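Term Project Report: Setting Up and Looking After the Hand-held Gripper Kit
Group 3 – Bastien Roussel and Fabrice Jacquet

1. What we were asked to do

Our job was to take over the wearable recording kit in April and keep it running until the end of term. The kit is a pair of hand-held grippers with a marker cube at each wrist, a head camera and a harness. The recordings go to the Lultora arm, which is programmed by another group. We did not work on the arm itself.

2. Setup

We wrote a start-up sheet because the old one was missing steps. The wearer puts the harness on first and buckles it, then the head camera, then the grippers. Doing the grippers first means someone else has to do up the buckles. Cables are routed last and checked with both arms stretched out.

The cubes have to be tight. On our first day the left one could be turned by hand, and the tracking software (Bivik) gave us a wrist angle that drifted through every recording. We cleaned the mount, refitted the screws and marked them with paint pen so that any movement shows.

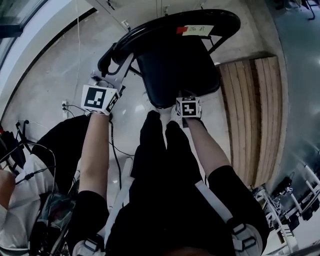

Furniture was the hardest category for the kit. Large objects bring the hands close to the body and the cubes are easily hidden from the head camera. Of 16 furniture recordings in the first batch, 12 were usable. The other four lost a cube for too long and Bivik rejected them.

3. Maintenance

Before each session we wipe the marker faces with a dry cloth, open and close both grippers fully, and look along the cables for kinks. Fabrice replaced the pads on the right gripper once. The new pads are slightly thicker, so the closed position had to be set again in software – this took most of an afternoon, as the setting is stored in two places.

Error code 1808 came up several times. The manual only says "sync fault". In our case it was a connector that had worked partly out, and reseating it cleared the code each time. We have asked for a locking connector.

4. Still to do

The strap adjustment is slow when wearers change over. The spare pads are in the drawer marked Lacroix, and the next group should order more before they start.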